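Sandine trial: progress report for January
Prepared by Marta Nazarenko for Njoroge Odera

Where we are

The Sandine kit has now been under review for the whole of the month. It consists of the two-arm controller from Zaugg and the simulation package that comes with it, on a trial licence. As agreed, nothing has been bought yet. All work so far has been in the simulated kitchen, and the decision on hardware stays with you.

Work done

Installation took longer than planned. The package would not accept our older graphics driver, and we lost most of the first week to that. Since then it has run without trouble.

Vasylyna Melnychuk set up the tomato task, in which the two arms work over a marble counter and a chopping board. We have completed just over 3,000 simulated runs. With the supplier's settings the success rate was 86 per cent. After we slowed the closing speed of the grippers it rose to 88 per cent, a small gain that we do not want to make much of yet.

Most of the failures were at the handover between arms. In 11 runs the arms touched each other and the controller stopped both, as the manual says it should. Restarting after a stop still has to be done by hand - this is the main complaint from the team.

Support from Zaugg has been fair. Replies came within two working days, but the English manual is behind the software and two of the menus it describes have gone.

Costs

Spending is within the sum you approved. The only extra item was the new graphics card.

Next steps

We will repeat the runs with softer objects and with the counter items moved between runs. Gearóid Heffernan is writing a script for the restarts. We would also like a quote for the hardware with and without the service contract, and need your approval to ask for one.

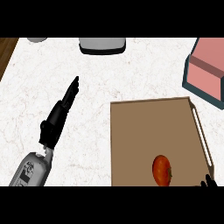 Seija Kuusisto: Please go ahead and ask for both quotes. I would want the restart problem sorted before we talk about buying, and Zaugg should tell us when the manual will be brought up to date.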